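Cledetti Two-Arm Research Kit

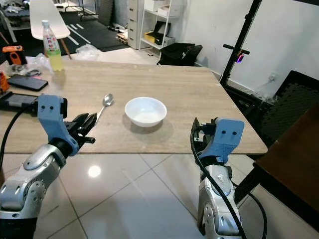 Spoon and bowl on the table, with the two blue gripper housings at the near edge.

Cledetti is the setup behind our work on learning table tasks from very few demonstrations, and we love how far it has come! It pairs 2 arms with the Elum training code, so one policy drives both sides at once.

The method is simple to try – record 60 demonstrations of a task, then let Elum split each one into short reach, grip and release steps. In our spoon-and-bowl trials, a policy trained this way matched one trained on 200 unsplit demonstrations, scored over 100 runs each.

What's in the kit:
Two arms with printed gripper housings
Elum training code and the spoon-and-bowl recordings
Print files for the housings

Handing objects from arm to arm is still hard, and we're working on it for the October release.

Page updated 2020-06-29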